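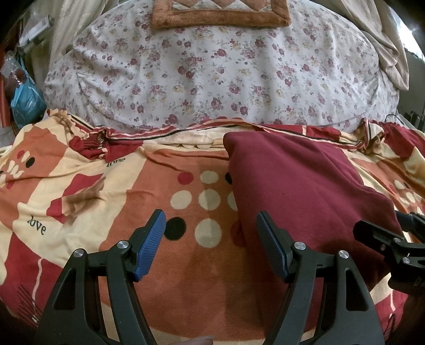

Moved the spare bed into the back room last month and finally sorted out bedding for guests. Posting what I learned about washing fleece, in case it saves somebody a blanket.

1/ Fleece doesn't need hot water. I wash mine at the coldest setting with half the usual detergent. Too much soap stays in the pile and makes it feel stiff.

2/ No fabric softener. It coats the fibers and they mat down. I used the Lullura one for a year and ruined two throws that way.

3/ Wash it alone or with other fleece. Towels shed, and the lint does not come out. I spent a whole evening with a tape roller before I accepted this.

4/ Dryer on low, 30 minutes, then over a chair until morning. High heat is what gives you those hard little balls on the surface.

5/ If it's already pilled, a fabric shaver works. Go slow and keep the blanket flat. The one I have was $12 at the hardware store in Trellwood and it's still on the first blade.

6/ Dark reds bleed the first couple of times. Keep them away from anything cream or white until the rinse water runs clear.

7/ Storage - cotton bag, not plastic. An old pillowcase is fine. I lost a good wool one to moths in Kosdale, so the wool now goes in a box with a lid.

8/ Someone asked about weight. My Harju throw is 300 gsm and that's enough for spring with a sheet under it. In January you'd want a quilt too.

9/ Next up is the quilt my aunt left me. It's all hand stitched and I don't trust the machine with it. Probably the bathtub, sometime in May when I can dry it outside. Will post how it goes.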